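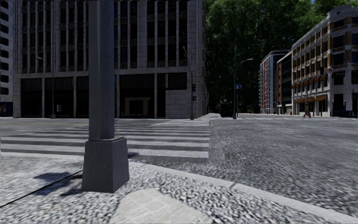

9/4/23

Revisão de legendas de Umcombe, primeira temporada, episódio cinco. Ficheiro recebido ontem à noite da Cloltlow, versão bloqueada de imagem, com o áudio ainda por misturar. Duração: 70 minutos, mais longa do que a dos anteriores por causa da sequência do tribunal. O ficheiro de legendas do conjunto dos episódios entregues até agora soma 1.605 entradas, numeração contínua.

Comecei pela verificação de tempos. A Govirow (a aplicação, na versão que a Cloltlow impõe) marcou um desfasamento constante de 170 milissegundos a partir da segunda bobina. Nas cenas de diálogo lento passa despercebido. Na discussão entre as duas irmãs, a legenda da mais velha entra ainda sobre a fala da mais nova e as réplicas ficam trocadas. Corrigi por deslocação em bloco e depois acertei à mão as entradas junto aos cortes de plano.

Voltei a ver o episódio inteiro sem parar, depois da correção, em velocidade normal e com auscultadores. Notas por ordem.

A cena de abertura funciona melhor com menos texto. O guião traz a oração completa da matriarca, mas na montagem ouve-se apenas a segunda metade e o resto fica debaixo da música. Legendei só o audível. A regra da casa é essa e concordo com ela, mesmo sabendo que o argumentista preferia o texto integral.

O genérico tem um cartão novo. Mantém-se em inglês, sem legenda.

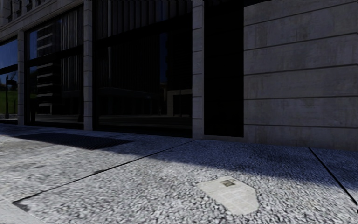 A cena do julgamento

É o centro do episódio. A testemunha muda de registo três vezes: começa formal, passa a trocista e acaba quase infantil. Em inglês isto faz-se com vocabulário e ritmo, já que o pronome é sempre o mesmo. Em português há o tratamento, que ajuda e complica. Optei por terceira pessoa sem pronome na parte formal, «você» evitado em toda a cena, e passagem a «tu» na frase em que ela se vira para a arguida. O salto fica numa única entrada e lê-se bem.

Fica a dúvida sobre o episódio seis, onde as duas voltam a falar. Se o tradutor desse episódio regressar ao tratamento formal, a mudança perde o sentido. Deixei nota na folha partilhada.

A atriz segura a última pausa durante bastante tempo. Tinha a legenda a sair no fim da fala e fica melhor assim do que prolongada sobre o silêncio. O programa queixa-se do intervalo. Ignorei o aviso.

A réplica do juiz («so noted») estava traduzida por «fica anotado». Mudei para «fica registado», igual ao episódio três.

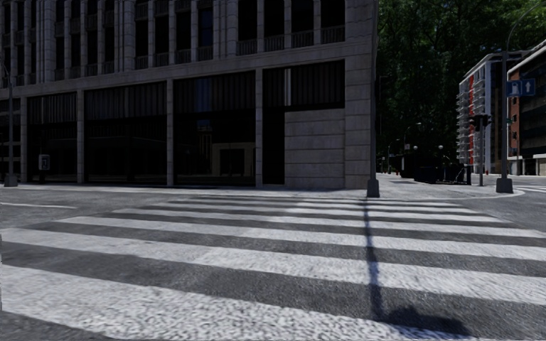 O bar Mazandarani

Segunda metade do episódio, quase toda passada no bar. O nome aparece no letreiro, na ementa e na boca de quatro personagens, com três pronúncias. Grafia única em todas as entradas, Mazandarani, sem aspas nem itálico. No episódio dois alguém tinha escrito com «e» na segunda sílaba. Pedi a retificação.

Problemas abertos nesta parte:

A canção do balcão. A letra repete o que a personagem acabou de negar, portanto tem peso na intriga e deve ser legendada. O contrato de direitos chegou sem a folha correspondente. Deixei as entradas preparadas e desativadas.

O telefonema. Só se ouve um lado. A versão de agosto do guião tem as duas vozes, a montagem final eliminou a outra. Apaguei as entradas sobrantes.

O brinde. Trocadilho com «spirits», sem solução limpa. Fiquei com «espíritos» e perdi metade da piada. A alternativa obrigava a mudar a resposta seguinte, que está em grande plano e com movimento de lábios muito legível.

Quanto ao episódio como televisão, fora do trabalho: a montagem paralela entre o bar e a cela é demasiado longa. O espetador percebe a ligação na primeira alternância e a série insiste mais quatro. O plano final compensa, embora dependa de uma revelação que o resumo inicial já quase entrega. Eu cortaria essa frase do resumo, mas não me compete.

Exportei duas versões, uma com identificação de falantes para o público surdo e outra sem. Na primeira, os risos fora de campo na cena do bar estavam atribuídos à personagem errada em duas entradas. Corrigido. Velocidade de leitura dentro do limite em todo o ficheiro, menos na tirada do advogado, onde condensei o mais que pude.

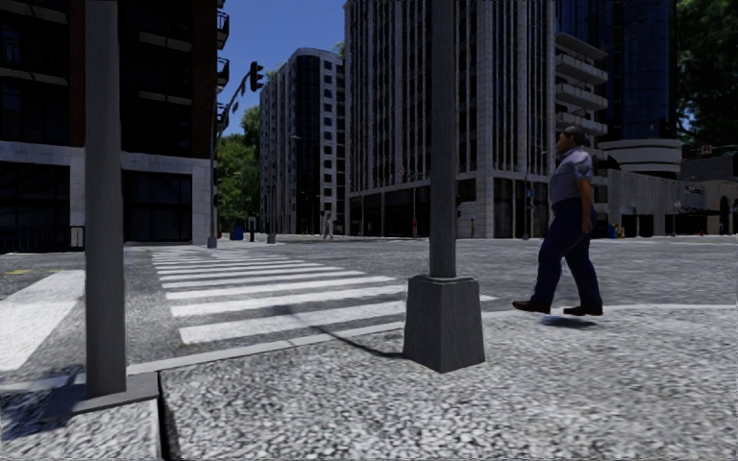

O episódio cinco pode seguir para a Cloltlow antes de chegar a folha da canção?

Pode seguir como entrega provisória, com as entradas da canção desativadas e a indicação no relatório. A entrega final espera pela autorização.

Relatório enviado às sete da tarde. Falta confirmar a receção e pedir o guião do episódio seis na versão de montagem.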